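4.2 配料区补货策略与缓冲容量设定

前一节给出了配料区与装配线之间的基本节拍关系,本节讨论缓冲容量受限时的补货触发规则。研究对象为Folovlow公司Tanine装配线的配料区,该区域向下游工位按套供料,每套物料对应一张装配工单。配料区设40个流利架货位,货位与物料之间采用半固定分配:高频物料占用固定货位,低频物料共用其余货位,按工单序列滚动换入换出。

记物料i在时段t的在架量为x(i,t),补货提前期为L(i),触发点为r(i)。传统双箱制令r(i)等于单箱容量,隐含假设是各物料提前期相近且需求平稳。Tanine线的工单序列由上游排程系统在班前下达,班中允许插单,需求平稳的假设在插单时段不成立。Dixit与Wong在其关于多品种配料的工作中将插单视为外生扰动,用安全系数统一放大触发点,该处理简单易行,但在货位总数受限时会挤占低频物料的共用空间,使换入换出次数上升。 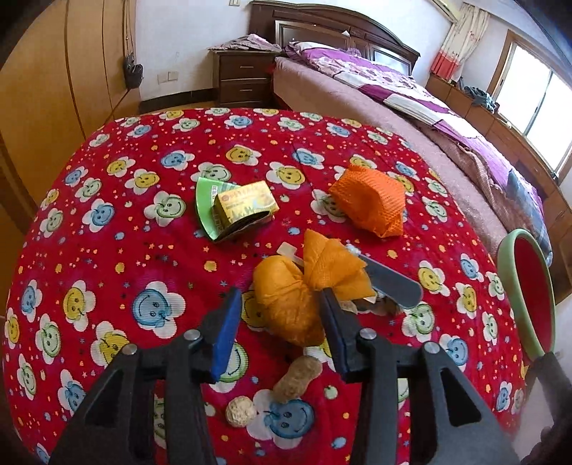

为避免上述挤占,本文对触发点作分段处理。设班前工单序列已知部分的长度为H,在H以内的需求按确定量计算,H以外的部分按历史分布的分位数估计,两部分之和减去在途量即为动态触发点。H的取值与排程冻结期一致,因此无需额外向排程系统请求数据。若某物料在H以内无需求,且其预计需求量低于一个最小包装,则释放货位,转入共用池。释放动作只在时段边界执行,时段内不作调整,以免配料员的拣选路径在同一工单内发生变化。

共用池的分配转化为带容量约束的指派问题,目标函数为换入换出成本与缺料等待成本之和。两类成本的权重由现场工时记录标定,标定过程由Prajapati负责,原始记录取自11月的早班与中班,周六加班班次因人员配置不同而剔除。求解采用Yorath启发式,先按单位货位贡献排序得到初始解,再以两两交换做局部改进,交换后目标值不下降即停止。由于每个时段需重新求解,计算时间上限设为400秒,超时则沿用上一时段的分配方案。 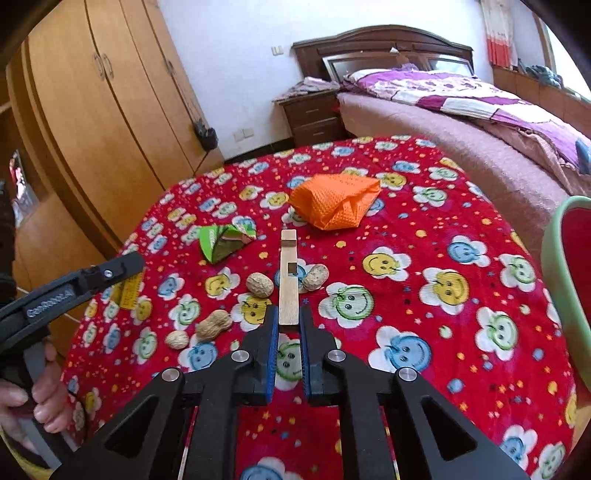 货位容量的折算是模型输入中误差较大的一项。现行物料主数据以件数表示单箱容量,换算系数由包装工程师在新品导入时一次性录入,之后很少更新。对于外形规整的机加工件,这一做法的偏差可以忽略;对于线束、软管、散装衬垫等形态不规则的物料,实际装箱件数随摆放方式波动。同一名称之下的个体尺寸也未必一致,图2中床罩上的带壳花生即有长有短,若以单一长度代表全部个体,按件数折算出的占用空间便会偏离实际值。本文因此将单箱容量改记为区间[c(i), C(i)],补货触发按下界计算,货位占用按上界计算。该处理偏于保守,代价是部分货位的名义利用率下降,其影响在4.3节的敏感性分析中单独列出。

仿真模型以离散事件方式建立,输入约2000张工单,保留原始下达顺序与插单时刻。对比方案为双箱制、统一安全系数法以及本文的分段触发法,三者使用相同的货位总数与相同的补货人力。每个方案独立重复400次,各次重复之间仅改变补货提前期与插单的随机数流,并在方案之间采用公共随机数以降低差值估计的方差。预热期取首个完整班次,预热期内的统计量不计入结果。

评价指标包括工位缺料等待时间、货位换入换出次数和补货员行走距离。其中行走距离按货架中心线之间的折线距离计算,未计入避让与排队。Idahosa对现场路径的跟踪记录表明,通道交汇处的避让主要集中在班次交接前后,本文所取统计时段已排除交接时间,故该简化对方案间的相对比较影响有限,但不宜据此推算绝对工时。

需要说明的是,模型假定配料员的拣选差错与补货策略无关。Srivastava在Bronomeo仓库的访谈中提到,低频物料频繁更换货位后,拣选人员倾向于凭记忆取料,未逐一核对标签。若这一现象在Tanine线同样存在,则换入换出成本中还应包含差错返工部分,现有权重可能低估了该项。受数据条件限制,本文未对差错率单独建模,相应参数在后续计算中取零。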